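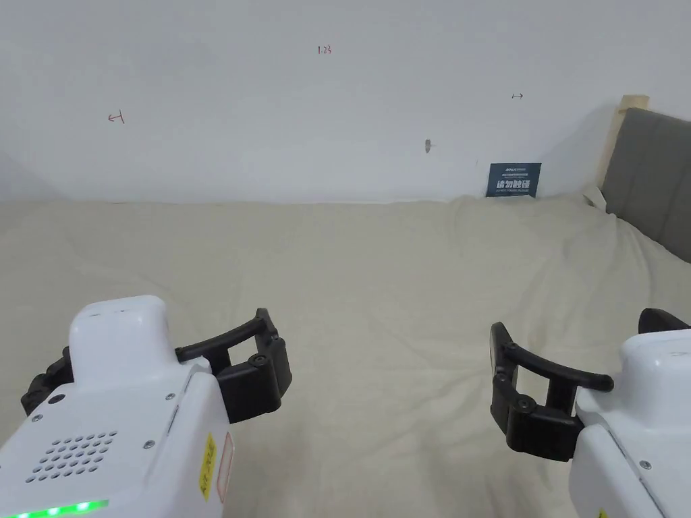

A cream-colored sheet on a wide bed, with plenty of wrinkles still in it.

Why Do Bed Sheets Wrinkle?

You get up in the morning and look back at your bed. The sheet is full of bumps, folds and little ridges. If you make the bed properly, the sheet lies flat again. By the next morning the wrinkles are back.

To see why this happens, you need to know what a sheet is made of.

Threads over and under

Most sheets are woven. Weaving means that one set of threads runs the long way and another set runs across. Each thread goes over one, under the next, over one, under the next, all the way along. If you have a magnifying glass, hold it over a corner of your sheet and look for the crisscross pattern. The threads are very thin, so you may have to look for a while.

Every thread is made of even smaller pieces called fibers. Cotton fibers come from the fluffy part of the cotton plant. They are bendy, and they are twisted together so they don't pull apart.

What makes a wrinkle

When you roll over at night, your body pushes and pulls on the sheet. There is more cloth in some places and less in others. The extra cloth has nowhere to go but up, and it makes a fold.

Your weight presses on the fold and bends the fibers. Your body is also warm, and it gives off a little water, even when you don't feel sweaty. Warmth and water make cotton fibers easier to bend. When the fibers cool and dry in their new shape, they tend to stay that way. Now you have a wrinkle.

An iron works in the same way, only backward. It uses heat, steam and weight to bend the fibers flat.

Ridges point to the pull

Look at a messy sheet before you fix it. Some folds are soft and round. Others are long and narrow, like small hills in a row. Long ridges often run in the same direction as a pull. If you pinch the middle of a sheet and tug, you will see lines running out from your fingers toward the edges.

Slanting ridges are common too. Woven cloth doesn't stretch much along its threads, but it stretches quite easily from corner to corner. Try it with a cotton handkerchief. Pull it straight across, then pull it by two opposite corners. Which way gives more?

How to smooth a sheet

Yu-na Na is 12 and changes the sheet on her own bed. The bed is pushed up against a wall, so she can't walk all the way around it. She does it like this.

1. Take off the pillows and blankets.
2. Start at the headboard. Tuck the sheet in at both top corners.
3. Go to the foot of the bed and pull the sheet toward you with two hands, keeping your hands wide apart.
4. Tuck in the bottom corners.
5. Put your palms flat in the middle of the bed and slide them out to the sides.
6. Tuck in the sides last.

Step 5 is the one people skip. If you start smoothing at the edge, you push the extra cloth into the middle, and it bunches up there. If you start in the middle, the cloth moves out to the side, where you can tuck it under.

It is easier with two people. Stand on opposite sides if there is room, and pull at the same time. If one person pulls first, the whole sheet slides over and you have to start again -- Yu-na and her aunt Hae-won have done that more than once.

Flat sheets and fitted sheets

A flat sheet is a plain rectangle. A fitted sheet has elastic sewn into its edge or its corners, and it grips the mattress underneath. Fitted sheets stay smoother at night because they can't slide as far. They still wrinkle if they are too big for the mattress.

Try it yourself

You need 2 cotton handkerchiefs or napkins and a spray bottle of water.

Crumple one dry handkerchief into a ball and put it under a heavy book. Spray the other one until it is damp, crumple it the same way, and put it under another heavy book. Put a plastic bag around the damp one so the book doesn't get wet. Leave them overnight.

In the morning, open them both and let the damp one dry. Then lay them side by side on a table and compare the creases.

Words to know

Fiber: a very thin, bendy strand. Threads are made of many fibers.
Woven: made from threads that cross over and under each other.
Elastic: able to stretch and go back to its first shape.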